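23/01/2018

Snow again this morning, so I walked in the long way, past the bakery, and got to my desk at Flilport with wet socks and a much better mood than I deserved. I've been meaning to write down where we are with the Rorimix study while I can still remember how we got here, and tonight the house is quiet and the tea is hot, so I'll try.

The idea, which I've explained to my mother so many times that she now explains it back to me, is to teach the arm from recorded demonstrations and then ask whether a small number of careful ones can do the job of a big messy pile. Our big pile is 2,000 recordings, left over from the fall. The small set is 240, and every one of those starts with the objects moved to a new spot, which is slow and dull and makes my back ache (I really must find that stool). I had expected the big pile to win easily. It didn't! On the test grasps the small set came out ahead, and I spent a good part of the afternoon looking for the mistake that would explain it away.

I haven't found one yet. The Benkirane scoring script gave the same answer twice, and when I went through the failures by hand they looked fair to me. What bothers me is that we have only 117 test grasps, and I'd like a good many more before I say anything out loud at the February meeting. I can feel myself getting fond of this result, and I've been fond of results before.

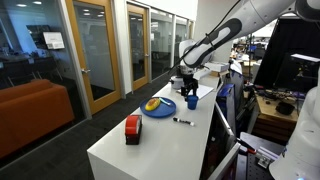 My worry tonight is the crowding question. The policy trained on the big pile does fine when a thing stands alone and gets muddled when it has neighbors, and I want to know if that's the whole of the difference between the two sets. So the counter is the place to find out. The little blue cup is a good hard case, with the white rounded container so near the gripper, and the marker by the plate is another, lying at a slant and asking for a turn of the wrist. The red tape dispenser I'd save for later, as it's a strange shape and would only confuse the scores.

I think I'll do 20 tries for each object under each policy and leave the Prultum settings exactly as they are, however much I itch to fiddle with them. Must also write to the building people about the heat. And buy socks.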